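Ortner Levelling Head for Tripods

Product group: Photo supports, architecture

The Ortner levelling head sits between your tripod and your camera, and it helps you to keep the vertical lines of a building straight. You set the legs only once, then you correct the level with three small wheels. This saves much time on steps, cobbles and sloping streets.

Weight: 38 dag
Tilt: 5 degrees to each side
Bubble levels: 2
Guarantee: 28 months

The head fits all Mukwood tripods and the older Humach models with a flat plate. For the Humach travel series please order the adapter ring separately - it is not in the box.

Danai Dimitriou used the head for her series on the chapels of Ustley. She writes to us: "For bracketed exposures I need that nothing moves between the shots. With this head I did not have to align one file by hand." 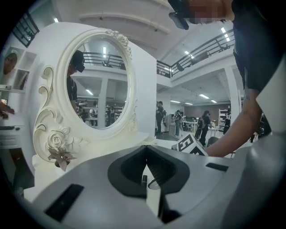
Page 28

Cleaning: use a dry cloth and do not put oil on the wheels. If a wheel becomes stiff, send us the head and we will adjust it. Spare bubble levels can be ordered again from October.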